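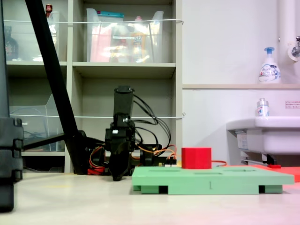

Section 3. Putting labels on your storage trays

The Wullasix label kit comes with a sheet of printed numbers and a promise that they will stay put for life. Treat that promise with some doubt. Stick-on numbers lift at the corners, and they lift sooner on a tray that gets slid in and out of a shelf every day. A number cut into the tray itself, like the small 1 on the front face of the green one, has no corners to lift. If your trays came plain, you are stuck with the stickers, so put them on properly.

1. Wipe the front face of each tray with a damp cloth and let it dry. The Forell wipes in the box leave a film. Skip them.

2. Choose a spot near the middle of the front face. The leaflet says top left, but your thumb goes there when you pull the tray out.

3. Peel the label from one corner and lay it down slowly. Press for 7 seconds. The leaflet claims a light touch is enough. Ours fell off.

4. Leave the tray alone overnight before you load it.

5. Write the number and the contents in your shelf list. Pencil is fine.

Note: The kit is sold as good for up to 1000 washes. We have no idea how anyone checked this. Szu-yu Yeh put three labelled trays through the dishwasher at Omville in May and one label came back in the filter.

Caution: Do not use the glue pen on soft plastic. It can mark the surface and the mark will not come out.

Renumbering

Avoid it if you can. Old glue grips dust, and a new label over an old one looks bad and peels faster. If you must renumber, warm the label with a hair dryer on low, lift it with a fingernail, and rub off what remains with cooking oil. Wash with dish soap, then go back to step 1.

The Saavedra colour code in the back of the leaflet is optional. Pylyp Yatsenko tried it and went back to plain numbers.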